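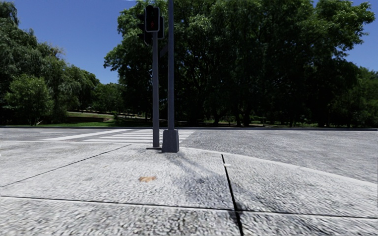

Signal state on our delivery rover is fine until the robot stops at the kerb, and then the planner starts to argue with itself. We run the Nondolau stack in simulation, with the pedestrian light detector feeding a small state machine (STOP, WAIT, CROSS, CLEAR) that sits above the local planner. The corner I use for regression has one head facing the robot with the upper lamp red, and a second housing beside it turned away to the left. The detector returns two boxes for that. The front one comes back red at high confidence, the one behind comes back "unknown", and whichever arrives last in the message wins. The state machine then flips between WAIT and STOP, the planner replans on every flip, and the wheels twitch. I have set the debounce to 15 cycles, which hides it but makes the robot slow to leave. Is there a standard way to associate heads with a crossing, or does everyone write their own?

Posted by kerbside_t, 5 July 2026

Reply from mrowland

Don't take the last message. Keep a track per head and do the association on tracks. If a track has been unknown since it was born, it has no vote.

Reply from divina_s

Agree with tracks, disagree with "no vote". An unknown head may be the correct one seen badly. If you drop it you will obey whatever else is in view, and one day that will be a green meant for another crossing. Use the map. Each crossing in the map should list its signal heads with position and facing, and you match detections to those by projecting them into the camera. Anything that matches nothing is ignored, and anything mapped but not seen means STOP.

Divina Sebastian, Vultness

Reply from mrowland

That only works if you have a map with heads in it. Most of us get a footway graph and a list of crossings, and the crossings are a line with two end points.

Reply from divina_s

Then survey them. It is a few fields per crossing.

Reply from mrowland

We have 4,000 crossings. I would prefer a rule that works from geometry: take the crossing heading, estimate the facing of each head from the aspect ratio of its box, and throw out anything turned too far from the robot.

Reply from kerbside_t

Box aspect ratio was my first attempt. Trouble is that the rear housing is partly hidden by the front one, so its box is clipped and the ratio means nothing. There is also a narrow dark shape on the other side, between the front head and the thicker pole, and I can't say whether it is a backplate or a third head edge-on. The detector fires on it in perhaps one run out of several. Against dark trees, dark housings don't give it much of an outline to work with.

Reply from tht_planning

Two separate problems here and the thread is mixing them.

First, association. Divina's answer is the right one if you have the data.

Second, the planner should not see raw signal state at all. In Jimau we publish a single boolean, may_enter, with a timestamp. It goes false at once on any red or any loss of the assigned head. It goes true only after 20 consecutive green frames on that same head. The delay is on one side only, so a symmetric debounce of the sort you describe is not needed. WAIT and STOP should also produce the same command. If flipping between them moves the wheels, that is a bug in whatever resets the local goal on a state change.

Tsung-han Tsai

Reply from kerbside_t

Found it. The local goal is cleared on every transition, including WAIT to STOP. The controller gets an empty path, then the same path again, and the heading term kicks. I'll make the two states share a goal.

Reply from oldbus

While you are in there, look at your costmap. I had a similar corner in Carbone and half the twitching was the pole shadows on the paving being marked as a low obstacle by the segmentation layer. It came and went with small changes of pose. Your shadow falls right over the slabs from the square base, so I would check.

Reply from kerbside_t

Segmentation layer is off in this run, depth only. Worth testing later though.

Reply from mrowland

I still think the geometric rule is usable if you skip clipped boxes. I'll post numbers in October when our next map freeze is done.

Reply from divina_s

Please include the false green count per head, and not only accuracy. A detector that calls everything red scores very well at a quiet junction.

Reply from kerbside_t

Goal sharing is in and the wheel command stays at zero through all the flips on this corner. Debounce is down to 2 cycles on the release side for now, with immediate stop on red. I know Tsung-han uses a longer one, but our detector runs at a much lower rate. Heads for this crossing are entered in the map by hand. Leaving the thread open for the edge-on housing, which still gets a box now and then and now matches nothing.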